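Handout 6: Clearing and Sweeping a Paper-Covered Table
Household Skills for Shared Spaces, notes by Annag Ritchie
Updated 4/1/23

Okay, so last time we did floors, and I promised we'd get to tables, and I know that sounded like the dull half of the course. I like tables! A floor you sweep toward a door or a wall. A table has an edge on every side, and whatever you push over one becomes a floor problem, and then you're back to Handout 4.

Most of you told me you work at a table covered with brown paper at some point in the week: craft rooms, kids' parties, the packing bench at Tulano (hi, Shufen). Paper is cheap and it saves the surface underneath, but it doesn't sweep like wood or laminate. Crumbs catch in the creases. They also collect along anything stuck down on top, and tape is the worst for that. If you've divided your table into squares with tape, you've got a nice little fence around every single square.

Now, I don't mind the fences. Zixuan Xiong asked in class if it wouldn't be easier to just leave the tape off, and sure, for sweeping it would be. But squares give you something to work through in order, and I find people miss far less when they clear one square before starting the next. Keep the tape if you have it.

The order I want you to follow:

Big things first. Anything you can pick up with two fingers, pick up. Chips, rolls, bits of fruit, toys, pencils. Don't chase a whole potato chip with a brush, you'll only turn it into forty small ones.

Then tools. Spatulas and spoons go off the table or into a tray. A tray should be empty when you start and stay in one place while you work. I like it near the middle, on the side closest to me, but lefties may want to shift it.

Then brush. Dustpan down flat, lip against the paper, short strokes toward you.
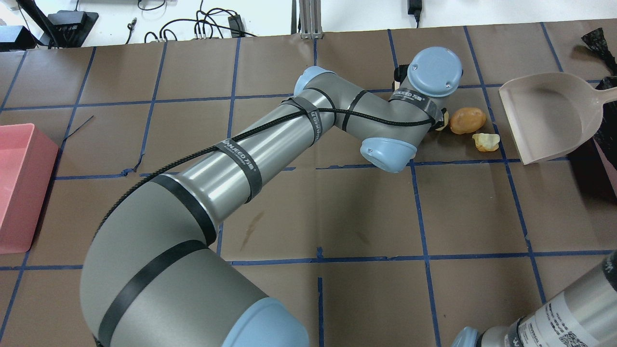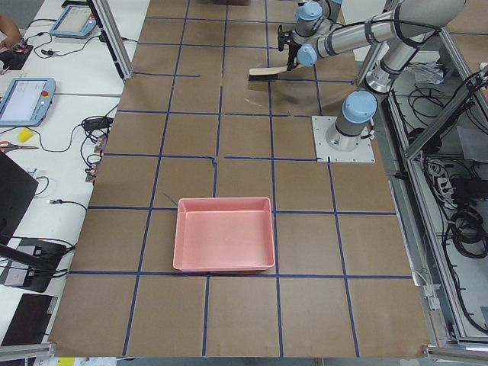 Brown paper and blue tape, same table throughout.

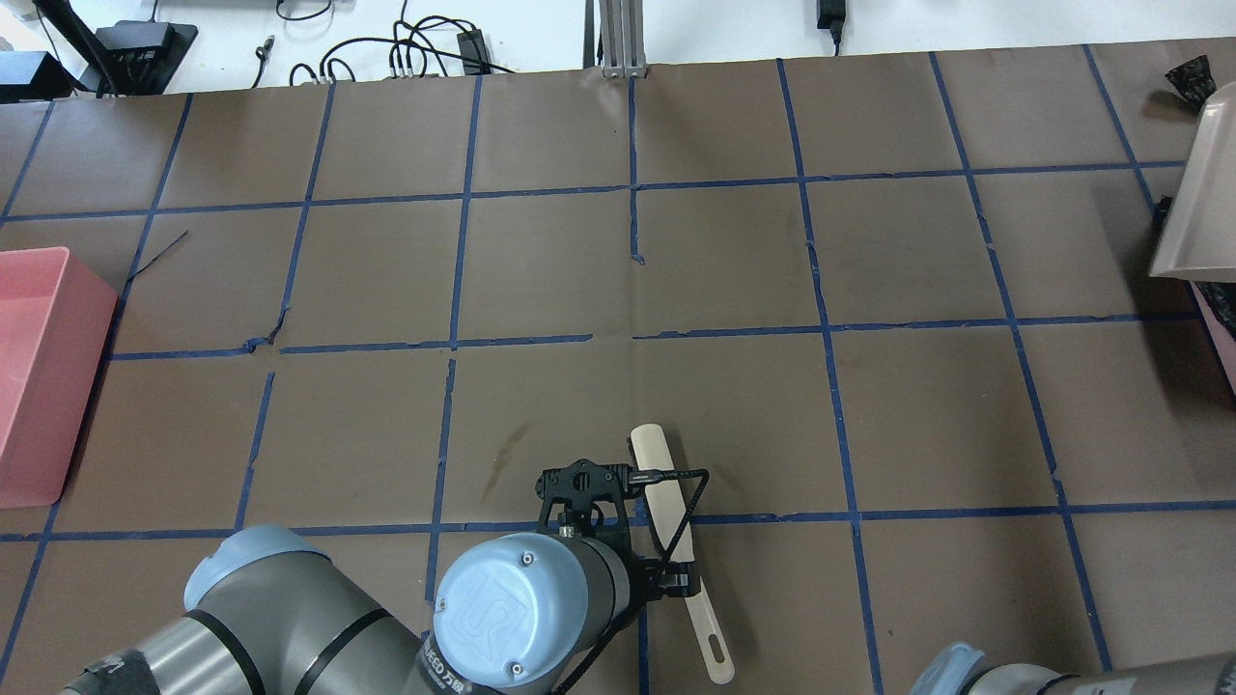
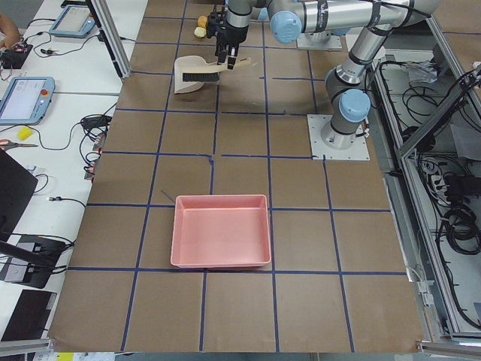 A word on the brush itself. Stiff bristles are fine on a bare table but they can scuff paper, and if the paper already has a fold in it you'll lift the fold and send everything underneath it. Go soft. Hold the handle low, almost parallel to the table, and let the sides of the bristles do the moving. I used to hold mine straight up and down like a pen (no idea where I learned that) and I flicked crumbs into my own coffee for years.

Stroke along the tape, never across it. When you reach a line, stop, bring the dustpan up to it, and take the pile from there. If a bit of tape has come loose, press it down with your thumb before you brush anywhere near it. If it's torn and won't stay down, pull up the ragged part and put a fresh strip over the gap. Zihan Cheng likes to redo the whole line, which looks lovely and takes most of an evening. Up to you.

Sticky stuff. You can't wash paper, obviously, so don't try a wet cloth. Scrape it gently with a flat spatula held almost level, and lift — don't push. If it has soaked in, cut a patch from the roll and tape it over the spot. A roll of kraft paper lasts ages. I cut my first patches way too small, so give yourself plenty of overlap on every side.

When do you change the whole sheet? I get this one every term. My answer is when you stop wanting to put things down on it. Shazia Lashari keeps a stricter schedule for the under-fives room and she's right to, with that much juice going around. For dry work, you can go a good long while on one sheet with patches.

Emptying the dustpan. Walk it to the bin, please, don't carry the bin to the table. Tap the pan on the inside of the bin, wipe the lip, then knock the brush against the inside too. A brush put away full of crumbs just hands them back to you next time. If yours clips into the pan, clip it, and hang the pair up by the handle. Brushes stored on their bristles go flat on one side and then they only sweep in one direction. I have one like this from August and I'm still annoyed with it.

Homework for next time

Clear one table at home from start to finish in the order given in these notes. It doesn't have to be a paper one. Write down which step you skipped or swapped, and what you did instead. Half a page is plenty, and I'd really rather read about a messy attempt than a perfect one.

If you'd like extra credit, try the same table twice, once working in squares (painter's tape is fine, or just imagine the lines) and once going wherever you like. Tell me which one left more behind.

Bring your own hand brush to the next class if you have one. I've got spares in the Stusel bag by the door, but the handles are short and people with bigger hands have complained. Next up is drawers — empty one before you come and leave whatever was in it at home.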